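Workshop > Notebooks > Kitchen cell > Protodow trial

Sunday, January 23, 2022

Entry by M. Sarmiento. Copies to Fidel Insaurralde and Eduardo Baluyot.

Handheld collection on the kitchen task, corn and plate. Target for the Protodow handover is 408 accepted episodes. Standing plan is 50 per operator per shift, then swap. Pulled the rejects from the last batch before starting: mostly marker dropout on the left unit when the wrist rolls past the counter edge. 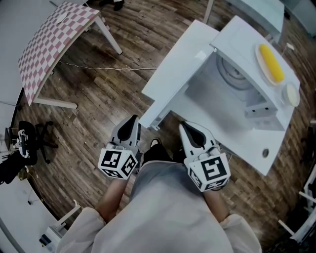
Elbow height matters more than grip force. Lovely keeps her forearms low and her dropout rate is half of mine. Added to the operator sheet: approach from the front, pause before closing, no wrist roll over the counter.

Staffing. Until July the Buenaventura crew set out trays by hand and Princess Ocampo scheduled them by station. She now schedules by task list. Same people, different day: short repetitions, a reset after each one, a log line after each reset. Complaints so far are sore thumbs and boredom, in that order. Fidel wants resets counted as work time in the Favelex sheet. Agreed. They take longer than the demos. 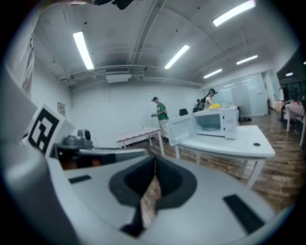

Microwave task stays on hold. Door angle at start is not specified and every operator picks their own. Eduardo to write a start condition before we log any of it.

Open question from Princess: who signs off an episode. At present the reviewer does, 2 days later, and the operator never hears why one was rejected. Proposed same-shift review on a sample, with the operator sitting in. Costs around 150 minutes a week.

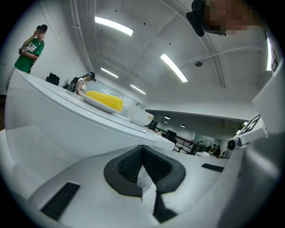
Pay grade for operators also unresolved. The job code still says tray assembly. Ostau has the revised wording and has not replied.

To do:
- retape floor marks for plate task
- new thumb pads, both units
- Eduardo: door start condition
- chase Ostau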